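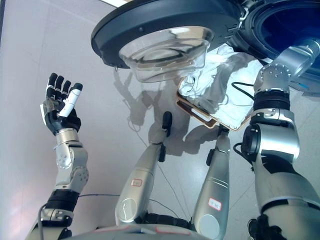
Dark round device held up: clear plastic dome, dark rim and white cloth on a tray with a thin brown and gold frame.

SASEVON PUBLISHES LOADING AND DOOR-CARE GUIDANCE FOR FRONT-LOADING WASHERS

December – Sasevon, the laundry advisory service for rental housing operators, has released the second edition of its technical guidance on front-loading washing machines. The document covers loading, unloading, door handling and seal maintenance in shared and in-suite laundry rooms. It replaces the first edition in full.

The revision draws on 2,000 service records supplied by Guerra, which maintains appliances in apartment buildings. Sasevon's review of the records identified door-area faults as the largest single category of call-out. Most were traced to fabric caught between the door glass and the rubber seal, or to lint and detergent residue left on the seal after the final load of the day.

Under the new guidance, users are asked to:

Load items singly and loosely, leaving a hand's width of free space at the top of the drum.

Clear all fabric from the door opening before closing. Small white articles such as socks and pillowcases are to be checked for separately, as they lodge in the lower fold of the seal.

Wipe the inner face of the door glass and the full circumference of the seal with a dry cloth after the last cycle.

Leave the door ajar between uses. A closed door retains moisture in the drum and promotes odour.

Refrain from resting baskets, trays or wet laundry on the open door. The hinge is rated for the door alone.

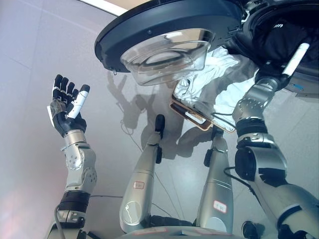 The door bowl seen from below, with crumpled white laundry beside it and the drum opening at upper right.

The section on laundry room layout has also been rewritten. Sasevon now recommends a clear floor area in front of each machine sufficient for the door to open to its full travel, and a separate surface at drum height for sorting and unloading. Floors should be tile or another washable finish, in a light colour so that leaks and dropped articles can be identified early.

"The door assembly is handled at every load and inspected very seldom," said Osvaldo Marinho, technical editor of the guidance. "We have set a fixed inspection interval of 14 days for shared machines. The check takes 4 minutes and requires a cloth and a torch."

The inspection sheet is supplied as a 2-page insert and may be posted in the laundry room. Building operators using the Jorkis maintenance log can enter results directly – the field names are identical. An annex prepared with Drament addresses replacement of worn seals and lists the tools required.

The guidance is available to subscribers at no charge. Printed copies may be ordered through the Sasevon office.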